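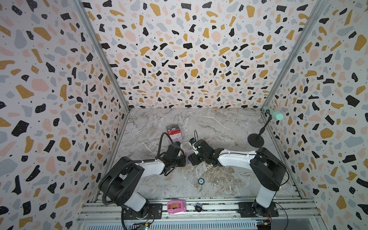 Nondasier 是什么软件？

一套面向固定基座双臂工作站的开源控制与规划软件，负责把感知结果、运动规划、力矩限幅和夹爪指令放到同一条时间轴上执行，并提供配套的标定、录制和回放工具。

Nondasier（软件栈）

Nondasier 是用于双臂协同操作的中间层软件，运行在机械臂驱动程序之上、任务逻辑之下。它最初由 Finent 公司在 Godville 的开发部门编写，后转为社区维护。软件以 C++ 实现实时部分，以 Python 提供任务接口，主要应用对象是台面级的小物件操作，例如薄片拾取、双手传递、定位放置和包装内物品的取放。

与通用机器人框架相比，Nondasier 的范围较窄。它不处理移动底盘，不处理多于两条手臂的系统，也不包含任何学习算法的训练代码。学习得到的策略可以作为外部节点接入，其输出与人工编写的轨迹经过同一套检查。

目录
1 历史
2 总体结构
3 时间与同步
4 标定
5 感知
6 规划
7 控制
8 双臂交接
9 任务描述
10 工具
11 测试
12 已知限制
13 评价
14 术语
15 参见

1 历史

Nondasier 的前身是 Finent 内部的一组脚本，用于将两台独立的单臂控制器拼接为一个系统。早期做法是由一个主进程轮流向左右臂发送目标位姿，两臂之间没有共享时钟，先到达的一侧在原地等待。这种方式能够完成顺序动作，但在两只夹爪同时接触同一物体时，两侧位置误差会直接转化为内力，驱动器频繁报过流。

其后的重写将两臂合并为一个运动学模型，关节向量按左臂在前、右臂在后的次序拼接，夹爪开度作为附加自由度放在各自手臂的末尾。此次序沿用至今，并写入日志格式，任何改变都会使旧记录无法读取。

公开发布的首个版本只包含运行时和标定工具，不带规划器。规划部分依赖的 Ranasinghe 求解器当时仍在另一仓库中开发，合并工作在某年三月完成。合并之后，内部构建号继续沿用原仓库的计数，因此公开版本的第一个完整构建编号为 2757，前面并不存在对应数量的公开构建。

社区接手维护之后，主要变动集中在三处：感知接口改为带协方差的位姿流；夹爪从“开”“合”两态改为连续量；任务描述从硬编码的状态机改为可校验的文本文件。

2 总体结构

软件分为四层。

驱动层。每条手臂一个驱动进程，读取关节编码器、电流和温度，写入关节目标。驱动层不做插值，也不做坐标变换。

执行层。单一实时进程，持有两臂的合并模型。所有运动指令必须经由执行层下发，包括手动点动。执行层负责插值、限幅、碰撞距离监视和停机。

规划层。非实时进程，可在另一台计算机上运行。输入为目标约束和当前场景，输出为带时间参数的关节轨迹。

任务层。解释任务文件，订阅感知结果，向规划层提出请求，并根据执行层返回的状态决定下一步。

各层之间以共享内存或套接字通信，消息结构由同一份接口定义文件生成。执行层与驱动层必须位于同一台主机，规划层和任务层没有这一要求。

层与层之间只允许向下发送指令、向上发送状态。任务层不能绕过规划层直接生成关节目标，外部策略节点是唯一的例外：它在逻辑上位于任务层，但可以向执行层提交短时域的关节增量。此类增量在执行层单独排队，并受到更严格的速度上限约束。

3 时间与同步

执行层维护系统内唯一的时间基准。所有状态消息在驱动层读取时打上时间戳，图像消息在曝光中点打上时间戳；相机驱动若不能提供曝光中点，则以帧到达时间减去一个标定得到的固定延迟代替，并在消息中置位“估计时间”标志。

状态消息的公布周期默认为 20 毫秒，内部控制周期另行设定，通常短得多。公布周期只影响任务层和记录工具，不影响闭环特性。

两臂的同步采用“共同截止”方式。执行层在每个控制周期开始时同时锁定左右两侧的目标，任何一侧目标缺失时，两侧都沿用上一周期的目标；连续缺失超过配置的周期数后，两侧一同进入减速停止。单侧停止而另一侧继续运动的情形只有在任务文件显式声明两臂“解耦”时才会出现。

腕部相机与固定相机的帧不要求同时到达。感知节点需要同时使用多路图像时，由一个按时间戳配对的缓冲区提供最接近的组合，配对误差作为字段附在结果上。规划层可以根据该误差拒绝过时的位姿。

4 标定

标定分为五个步骤，后一步以前一步的结果为输入。

关节零位。两臂依次移动到机械参考位置，记录编码器偏差。

基座相对位姿。两臂基座之间的变换是双臂系统中最敏感的参数。Nondasier 不采用图纸尺寸作为最终值，只将其作为初值。标准流程是让两只夹爪先后触碰同一组参考点，由最小二乘求得右臂基座在左臂基座坐标系中的位姿。

相机内参。支持针孔模型和等距鱼眼模型。

手眼关系。固定相机求解相机相对于左臂基座的位姿，腕部相机求解相机相对于末端法兰的位姿。两者可联合优化。

台面平面。以夹爪低速下探，在电流上升时记录接触点，多点拟合得到平面。台面平面在规划中作为硬约束，在感知中用于消除单目深度歧义。

标定结果保存为单个文本文件，文件头包含构建号、两臂序列号和机械配置摘要。执行层启动时核对序列号，不一致则拒绝上电。更换夹爪指尖后，手眼关系可以保留，台面平面须重新测量。

基座相对位姿的残差若在工作区中心较小而在两侧较大，多为关节零位误差所致，此时重复第二步不会改善结果，应返回第一步。

5 感知

5.1 位姿流

感知接口规定每个物体输出以下内容：标识、类别、位姿、协方差、时间戳、可见比例和来源相机。类别由用户定义，软件不内置物体库。位姿以左臂基座为参考系。

协方差直接参与规划。拾取目标的横向不确定度大于夹爪开度余量时，规划层不会生成抓取，转而返回“需要再观察”，由任务层决定是否移动腕部相机重新取像。

5.2 薄片物体

卡片、信封、纸板一类物体厚度小，深度相机在这类目标上的高度读数与台面噪声处于同一量级。Nondasier 的薄片模块放弃由深度分割，改由彩色图像提取轮廓，再将轮廓投影到台面平面或其上方已知高度的平行平面。

若薄片叠放，各层边缘在图像中可能只露出一部分。模块为每一段可见边缘拟合直线，按长度比和夹角与已登记的外形匹配，匹配结果附带一个层序假设。层序假设仅用于选择先抓取哪一张，不作为碰撞模型的依据；碰撞模型将整叠视为一个加厚的包围体。

5.3 透明与反光物体

透明包装的轮廓常由高光构成，且随视角变化。软件提供多视角一致性检查：腕部相机在两个以上位置取像，仅保留投影到台面后位置不变的边缘。带有印刷内容的透明包装可以改为跟踪印刷区域，再以登记的偏移量推算外缘，偏移量由用户在物体定义中给出。包装内的卡片若能滑动，该偏移量不固定，应将其标记为“松配”，此时外缘协方差会相应放大。

5.4 背景纹理

带有不规则色块的背景对基于特征点的定位有利，对基于颜色阈值的分割不利。软件附带的背景模型按像素存储多个颜色分布，能够容纳静态花纹，但要求固定相机与围挡之间没有相对位移。腕部相机不使用背景模型。

台面纹理的影响与此类似。脉纹状花纹容易在边缘检测中产生长而弯曲的响应，薄片模块通过直线度过滤去除其中大部分。

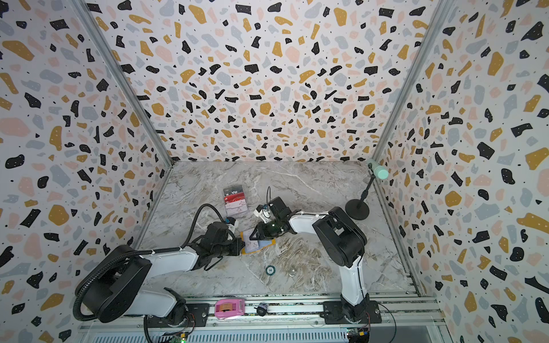 双臂末端在台面中部相向工作，左侧夹爪末端位于橙黄色扁平物的左缘。

6 规划

6.1 场景表示

场景由三类几何体组成：固定几何体（台面、围挡、立柱、导轨）、已登记物体和附着物体。附着物体指当前被夹持的物体，其几何体随夹爪运动，并与另一只手臂进行碰撞检查。物体被两只夹爪同时夹持时，场景中只保留一份几何体，两臂末端之间加入闭链约束。

固定几何体建议以凸多面体近似。细长支架类物体宜使用胶囊体，半径取实际半径加上安全裕度；以包围盒近似倾斜的细杆会占用大量本可通行的空间，在双臂系统中往往导致无解。

线缆和波纹管不作为可变形体处理。软件允许在连杆上附加“扫掠包络”，即以保守的凸体覆盖线缆可能到达的区域。包络只与另一只手臂及固定几何体做检查，不与本臂的相邻连杆做检查。

6.2 Ranasinghe 求解器

Ranasinghe 求解器是规划层的核心，将双臂轨迹表示为一组时间节点上的关节值，以序列凸优化求解。目标函数包含关节加速度、末端路径长度和与障碍物的距离项，约束包含关节限位、速度限位、台面净空和任务给出的末端约束。

求解器对初值敏感。默认策略是先由采样规划器在合并关节空间中给出一条可行但粗糙的路径，再交由优化器平滑。两臂工作区重叠部分较大时，采样阶段耗时占比较高，可改用“先左后右”的分解初值：固定右臂求左臂路径，再以左臂路径为动态障碍求右臂路径。分解初值不完备，失败后自动退回合并采样。

6.3 时间参数化

路径求得之后，由时间参数化模块赋予速度。双臂路径共用一个路径参数，因此任意一侧降速时另一侧随之降速，几何关系保持不变。声明为解耦的动作各自拥有路径参数，执行层在运行中持续计算两臂最小距离，小于阈值时令后提交的一侧等待。

6.4 抓取候选

薄片物体的抓取候选分为三种：边缘夹取、推移后夹取和双侧对夹。边缘夹取要求物体有一段边缘高出台面或伸出支撑物之外；推移后夹取以指尖将物体推至可夹取的位置；双侧对夹由两只夹爪从相对方向接近，一侧阻挡位移，另一侧插入或夹紧。候选按协方差、可达性和碰撞余量加权排序，权重在任务文件中给出。

双侧对夹的两条接近路径必须同步求解。若分别求解，两只夹爪的指尖可能在物体上方互相遮挡，或者腕部外壳先于指尖进入对方的包络。

7 控制

7.1 插值与限幅

执行层以三次样条对规划节点插值，并在输出前依次施加位置、速度、加速度和电流限幅。限幅触发时写入日志；速度限幅连续触发则判定轨迹与模型不符，进入减速停止。

7.2 柔顺

大部分台面级手臂没有关节力矩传感器，外力由电机电流减去摩擦与重力模型估计。Nondasier 将这一估计称为“伪外力”，并在接口中与真实传感器读数分开命名。伪外力在低速下受静摩擦影响，适用于接触检测，精确的力控制不应以其为反馈。

夹爪的闭合采用位置与电流混合控制：先按位置曲线接近，检测到电流上升后切换为恒流保持。保持电流按物体类别设定。对于易弯折的薄片，保持电流过大会引起弯曲，使另一侧夹爪看到的边缘偏离登记外形。

7.3 内力

两只夹爪夹持同一刚体时，末端位置误差产生内力。执行层将两侧末端的相对运动分解为“允许方向”和“受控方向”，在允许方向上降低刚度。对于薄片，面内沿连线方向的刚度取低值，面外方向取较高值，以限制下垂。分解所用坐标系附着在物体上，随物体转动更新。

7.4 停机

停机分为三级。一级为沿轨迹减速，两臂几何关系不变；二级为各关节独立减速，用于执行层判定轨迹不可信时；三级为切断使能，由硬件回路触发，软件只记录事件。二级停机后，若物体处于双臂共持状态，系统不会自动恢复，须由操作者选择释放哪一侧。

8 双臂交接

交接指物体由一只夹爪转移到另一只夹爪。Nondasier 将交接拆分为接近、对准、共持、释放和撤离五个阶段，每个阶段有单独的进入条件和超时。

接近阶段，持物侧将物体移至交接位姿，接收侧移至预抓取位姿。交接位姿可由用户指定，也可由规划层在两臂可操作度之和较高的区域内搜索。

对准阶段，接收侧根据腕部相机的局部观测修正位姿。此时固定相机对物体的视线常被两侧夹爪遮挡，软件默认降低其权重，并将持物侧的关节读数作为物体位姿的主要来源。

共持阶段，接收侧闭合夹爪，两侧同时保持。执行层切换到闭链模式，内力控制生效。进入共持的条件为接收侧夹爪电流上升，且开度大于零位开度加余量；仅有电流上升而开度接近零，视为空夹。

释放阶段，持物侧夹爪按斜坡打开。斜坡期间监视接收侧伪外力，若出现突变则停止打开并返回共持。

撤离阶段，原持物侧沿手指方向退出，退至包络之外后闭链约束解除，两臂恢复常规规划。

五个阶段中，失败多集中于对准与共持之间。常见原因是薄片的自由端下垂，使实际边缘低于由关节读数推算的位置。物体定义中可填写“悬垂系数”加以补偿，该系数按夹持深度和伸出长度查表，表格由用户测得。

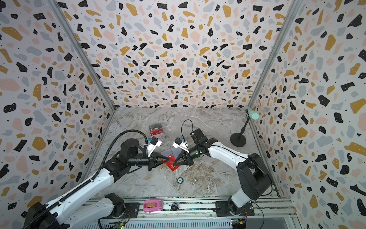 有用户在项目邮件列表中提出异议，认为五阶段划分对薄片而言过细，对准与共持应当合并为一个连续过程，理由是卡片被接收侧指尖碰到之后位置已经改变，对准阶段最后一次观测在闭合时必然过时。该用户建议以接触事件代替视觉收敛作为进入共持的条件。

维护者没有合并两个阶段，但在其后的版本中加入了“接触提前转移”选项。启用后，对准阶段一旦检测到接触即可转入共持，视觉修正量被冻结，剩余误差由内力控制吸收。该选项默认关闭，对刚性物体不建议启用，刚性物体的偶然侧碰可能被误判为接触到位。

9 任务描述

任务文件为缩进文本，由步骤、条件和失败分支构成。每一步必须声明使用的手臂、涉及的物体、耦合方式和超时。下列片段描述一次简单传递：

步骤 拾取
 手臂 左
 物体 卡片
 方式 边缘夹取
 失败 再观察
步骤 传递
 手臂 左 右
 物体 卡片
 耦合 闭链
 接触提前转移 开
 失败 返回左侧
步骤 放置
 手臂 右
 物体 卡片
 目标 区域乙
 耦合 解耦

载入时由校验器检查。校验器能够发现的问题包括：同一物体在两个并行步骤中被占用；闭链步骤之后缺少释放；失败分支形成无出口的循环；引用未登记的物体。校验器不检查可达性，该项由规划层的“预演”功能完成。

条件表达式可以引用物体位姿、可见比例、夹爪开度和伪外力，不能引用图像内容。需要图像判断时，应由感知节点输出类别或标志，再在条件中引用。

10 工具

10.1 记录器

记录器按执行层时间戳保存关节状态、指令、图像和事件。文件按段切分，每段自带索引，异常断电只损失最后一段。指令与状态分开保存，便于计算跟踪误差。

图像默认以压缩形式存储，腕部相机与固定相机各占一个通道。记录器不修改图像内容，标定文件的副本写入文件头。

10.2 回放器

回放器有三种模式：仅显示、驱动仿真、驱动实机。驱动实机模式在开始前将当前关节位置与记录起点比较，差异超出阈值时先规划一段过渡轨迹。回放不重现物体位置，物体与记录时不一致时，回放动作仍按原关节值执行。

10.3 场景编辑器

场景编辑器用于登记固定几何体和物体。几何体可叠加显示在固定相机图像上，据此检查标定是否仍然有效。台面边缘与投影线明显分离时，通常意味着相机被碰动。

10.4 差异比较器

比较器读取两份记录，按任务步骤对齐后列出耗时、最大电流、限幅次数和最终位姿的差别。对齐依据步骤名称，步骤改名后须提供对照表。

10.5 命令行

常用操作均有命令行入口，退出码区分配置错误、通信错误、规划失败和停机。规划失败的退出码不表示硬件异常，自动化脚本应分别处理。

11 测试

单元测试覆盖运动学、插值、限幅和任务校验。接口测试使用模拟驱动，可注入丢包、延迟和编码器跳变。

回归测试以记录文件为输入。公共测试集包含 3000 多段记录，由不同机械配置上的操作组成，测试时只重放感知与规划请求，比较输出是否仍满足约束，不要求轨迹逐点一致。优化器的数值结果随编译选项略有变化，逐点比较会产生大量无意义的失败。

实机测试不纳入自动流程。维护文档给出一份检查表，要求在发布前至少完成空载同步运动、单臂拾取、双臂交接和各级停机。检查表的填写结果随版本一同归档。

仿真中的薄片以刚体近似，因此仿真不能检验悬垂补偿和内力刚度设置。这两项只在实机测试中评估。

12 已知限制

闭链模式仅支持一个共持物体。两臂共持物体时，任一夹爪不能同时夹持第二个物体。

伪外力依赖温度。电机冷态与热态的摩擦差别会使接触阈值偏移，软件提供按温度分段的阈值表，但不自动生成。

线缆包络为静态凸体。线缆重新绑扎后如形状改变，包络须手工更新，碰撞检查不会给出提示。

背景模型不适应光照突变。光源切换后须重新采集背景。

小型透明物体在浅色花纹台面上的检出率较低，多视角一致性检查只能减少误检，不能提高检出。文档建议对此类物体使用禁入区代替位姿跟踪。

外部策略节点提交的关节增量只接受碰撞距离检查，不接受任务约束检查。策略可能在不违反安全限制的前提下偏离任务目标，任务层须自行设置超时与条件。

13 评价

Nondasier 的合并模型方案得到较多采用者认可，尤其是两侧共用路径参数的做法，使降速和一级停机在共持状态下可以安全进行。批评主要集中于配置负担：物体定义、悬垂表、温度阈值表均需用户测量，初次部署的时间多消耗在这些表格上。

另一类批评针对任务文件。文本格式便于版本管理和校验，但表达能力有限，循环计数和跨步骤变量需要借助外部脚本。社区曾讨论引入完整的脚本语言，反对意见认为此举会使静态校验失去意义，讨论未形成结论。

Finent 在转交之后仍使用该软件的一个分支，分支中的任务层已被替换，执行层与公共版本保持接口兼容。

14 术语

持物侧：交接开始时夹持物体的手臂。

接收侧：交接结束时夹持物体的手臂。

共持：两只夹爪同时夹持同一物体的状态。

闭链：共持状态下两臂与物体构成的运动学回路。

解耦：两臂使用各自的路径参数，仅受最小距离约束。

伪外力：由电机电流推算的外力估计值。

松配：包装与内容物之间存在可变位移的物体属性。

包络：附加在连杆上、用于覆盖线缆等附属物的保守几何体。

15 参见

闭链运动学
手眼标定
序列凸优化
时间参数化
阻抗控制
薄片物体操作

分类：机器人软件 | 双臂操作 | 运动规划 | 开源软件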